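Open Day FAQ: Visiting the Temeo Lab

When is it?
We open the doors one afternoon in August, from 2 to about 5. Come whenever you like!

Do I need to sign up?
Nope, just walk in. We had 293 visitors last summer and it never felt too packed (well, maybe by the snack table).

What will I get to see?
Mostly teleoperation, my favorite thing to show people. One of us straps in, picks up the controllers and works through a small lab job at the table, and you can stand right next to it and ask whatever you want.

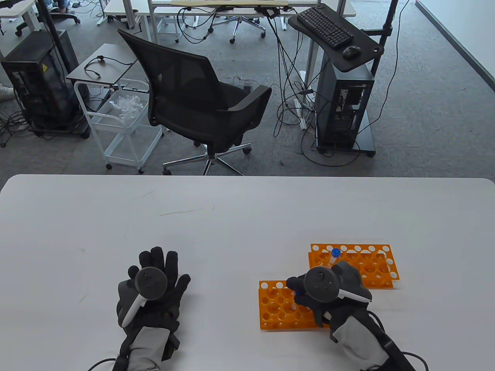

Tube handling with the orange racks and blue-capped tubes.

Can I try it myself?
Yes, if you're 13 or older! Turns are short and the line gets long, so head to the Prulance demo first if you're really keen. Gloves come in a few sizes.

Is it OK to bring little kids?
Sure, mine come every year. Just keep a hand on them near the cables, please.

Where do I park?
Use the Barros lot behind the building. The front spaces are for deliveries.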